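11 November 2019
Sorting notebook, Drusbridge workshop, returns bench

Went back over the October sheets before starting anything new. Uliana's claim is that mixed small goods can all go through one deep bin and that the shape of the bin does half the work, with the sloped walls bringing things down to the middle where they are easy to get at. I wrote "prove it" in the margin three weeks ago and the note is still there with no answer under it.

What we have as evidence is a tally of nearly 3,000 items. It sounds like a lot until you look at what they were. Most of it was the Varnano stock, which is small boxes, all the same size and all with square corners. Boxes slide. I would expect boxes to slide. The tally says nothing to me about soft things, or bagged things, or anything with a lump at one end.

So for today I asked for awkward stuff only, and not much of it. Stefaniia picked from the returns shelf. Her rule was nothing that stands up by itself and nothing we had already run. I wanted a full bin, she wanted a near-empty one, and she won. Her point was that a full bin holds everything in place, and you learn about the slopes when there is space to roll or stick. Fair enough.
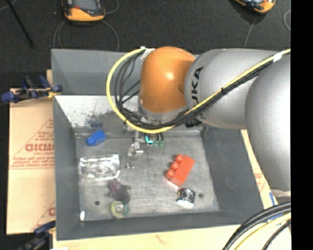

Deep gray bin with the awkward set. Blue plastic piece, clear package, small plush-type toy, all over to the left.

My trouble with the "slopes bring it to the middle" idea is plain enough from the layout. Those items are grouped up toward one side of the floor. One bin on one day, so I won't make a rule of it, but if the middle is where things are meant to end up, I'd like somebody to show me the middle.

Notes by item:

Blue plastic. Blocky body, narrower rounded end. I don't trust this shape at all. It has a heavy-looking end and a light-looking end and I couldn't say from the outline which is which. Needs weighing at both ends before anyone writes "rolls well" on a sheet again.

Clear package. Crinkled edges, very shiny. By eye I lose the outline against its own glare, and I doubt I'm the only one. Uliana says change the lamp. Maybe. We changed the lamp in October for the Hsiao samples and all that happened was that the bright patch went somewhere else. I'd sooner try a sheet of diffuser over the lamp we have than buy another one.

Plush-type toy. Purple and a sort of gray-brown. Short limbs, which are what bother me, because "soft toy" is one line on the sheet and a round one with no limbs is a different job from this. I've split the line into two. Stefaniia thinks two is too many. I think it's too few, but I'll live with two.

About the bin itself. The floor is scratched all over and there is a patch of dark scuffing on the pale slope at the far side. Cludberg's leaflet calls the finish "self-clearing". I don't know what that means and I don't think they do either. A scuffed slope ought to hold a soft item more than a clean one, so any slide test on this bin is a test of this bin in this state. We should say so on the sheet, and we should not compare it with numbers from the newer bin as if they were the same surface. The October tally did exactly that on page 4.

Two small round holes in the floor as well, one near each lower corner. Fine for boxes. Not fine for loose drawstrings or hang tags, so the tagged goods stay out until I have tape or plugs over them. Uliana says they have never caught anything. They have never been asked to, with boxes.

To do:
Weigh the blue piece at each end.
Diffuser on the existing lamp, then look at the clear package again.
Cover both holes.
Repeat the awkward set 3 times, same items, written down by whoever tips them in and checked by someone else.
Pull the Varnano boxes out of the total and see what's left.

U.S. read this over my shoulder and wants it recorded that she still thinks the slopes work. Recorded. Margin note stays until the repeats are in.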